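Boards > Local Services > Parks, Streets and Waste > Litter and bins

Thread: Replacement litter bins on the Clernton riverside path, siting and capacity

clerk_of_works
Does anyone have the specification for the new litter bins going in along the riverside path? The old post-mounted ones between the lock and the footbridge have come out and the replacements are floor-standing, bolted to a concrete pad. The notice tied to the railings says the new units hold 200 litres and will be emptied twice a week from September. It says nothing about how many there will be or where.

My count of pads is 7. There were 11 bins before. If the capacity goes up but the number goes down, the walking distance between bins goes up too, and in my view that matters more than volume on a path where most of the waste is coffee cups and dog bags.

Celeste Paredes
The drawing was on the table at the last ward drop-in. It shows 7 units, so your count is right. Spacing is uneven. They are grouped at the access points (lock, car park, footbridge steps) with one on its own at the bend. The reasoning given was that the crew can reach those points with the small vehicle and don't have to walk bags back along the path.

I asked about the stretch behind the allotments, which has none. The answer was that usage there is low. No figures were offered.

towpath_tony
Usage there isn't low. It's the stretch where people let dogs off the lead. Bags end up in the hedge because the nearest bin is either back the way you came or past the bend. Under the old layout there were 2 bins on that section and both were full by Sunday evening.

Ilango Ramasamy
I'd be careful with "full by Sunday evening" as evidence. The old bins were small and had a restricted aperture. One takeaway box across the opening and everything behind it goes on the ground, with the liner half empty. That is a design fault and tells you very little about demand.

The new ones have a wider opening on two sides. I would expect fewer blockages. Whether there are enough of them is a separate question, and I don't think anyone can answer it until they've had a season of use.

towpath_tony
A season of bags in the hedge, then.

clerk_of_works
Ilango, I accept the point about the aperture. But the hedge problem was there when the bins were being emptied properly, so it is at least partly distance. People will carry a bag for a few minutes and then they stop carrying it.

On the wider opening: does it have a flap? The open-sided type gets emptied by crows before the crew arrives.

Ilango Ramasamy
Sprung flap, both sides. It's the Jerneo pattern with the hood. We had the same type outside the shops on Quiroga Road and the crows lost interest. The weak part is the spring. Once it goes, the flap hangs open and has to be reported, and the repair is done by the supplier and not the street cleansing crew.

Algirdas Mockus
I went along to the drop-in as well and my understanding of the emptying schedule is different from the notice. Twice a week is the minimum. There is meant to be an extra collection after bank holidays. Somebody should get that in writing, as it has a habit of disappearing when the rota is redone.

On numbers, I'm with Ilango. Fewer, larger bins at places a vehicle can reach is standard practice, and it's standard because bins that are awkward to reach don't get emptied. I would sooner have 7 that are serviced than 11 where the far ones are skipped. The two behind the allotments were skipped regularly. I reported them often enough.
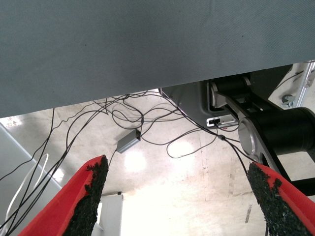 Grey woven cloth, with red and black gripper fingers below.

On the question of dog waste in general bins: it has been allowed for years. Bagged dog waste can go in any litter bin on the path. The separate red bins were withdrawn and there is no plan to bring them back. If the new units don't carry a sticker saying so, people will assume they're for litter only, and you will get bags left on the ground beside them.

Celeste Paredes
The sticker point is a good one. The drawing has a label panel on the path side of each unit but the text is down as "to be confirmed". I'll write to the ward inbox and ask for plain wording. "Litter and bagged dog waste" would do.

I'll ask about bank holidays in the same message.

İlker Güneş
Can I ask about the pads? The one by the footbridge steps has been poured hard against the edge of the tarmac, and the path is already narrow there. With a floor-standing bin on it, I doubt a double buggy and a wheelchair can pass. The post-mounted bins had clear space underneath and were set back over the grass.

clerk_of_works
I walked down this morning and looked. The pad itself is on the verge, but you're right that there's no setback. If the bin is centred on it the body will stop short of the tarmac. If they line up the front face with the front of the pad, it will be flush with the path. The fixing holes haven't been drilled yet, so there is still time to ask.

İlker Güneş
Thanks. I'll send the question today. I'd prefer that one moved to the other side of the steps, where the verge is wider, but I assume that's too late with the concrete down.

Algirdas Mockus
It's too late for this round. Ask for it to be centred and you'll probably get that.

towpath_tony
Back to the allotment stretch. Is there any mechanism for adding a bin later? At the Sonell estate they were told the budget was for replacement only, and that a new location counted as a new asset with its own approval.

Celeste Paredes
Same rule applies here, as far as I know. A new location needs a request, a site visit and a ward budget line. However, this stretch had bins until this summer, so I would argue it's a reinstatement. Whether the department agrees is another matter. It would help to have reports logged against that section. Each one needs a location, and "hedge behind allotments" isn't accepted by the form, so drop the pin on the gate.

Ilango Ramasamy
If you do log reports, please log them when the bags are fresh and don't report the same one repeatedly. Duplicates are merged and it makes the whole set look padded. I still think the larger units will take most of it, but I'd support the request if the reports show otherwise.

towpath_tony
Fair enough. I'll do the gate end.

clerk_of_works
I'll leave the thread open and post the reply about the fixing position when it comes.

Comments from readers (not logged in)

Benjamín Troncoso: The lock end also needs somewhere for fishing line. It gets wound round the railings, and it shouldn't go loose into a bin with a flap.

M. at the moorings: Are boaters allowed to use these? We were told household waste has to go to the compound, but the compound gate is locked after 7.

Passing cyclist: Please ask for reflective strips. There is no lighting at the bend.

Related threads
Missed street cleansing rounds: who to contact
Allotment gate padlock changed again
Footbridge steps, handrail loose on the lock side
Flap springs on Quiroga Road bins
Dog control orders: which fields are covered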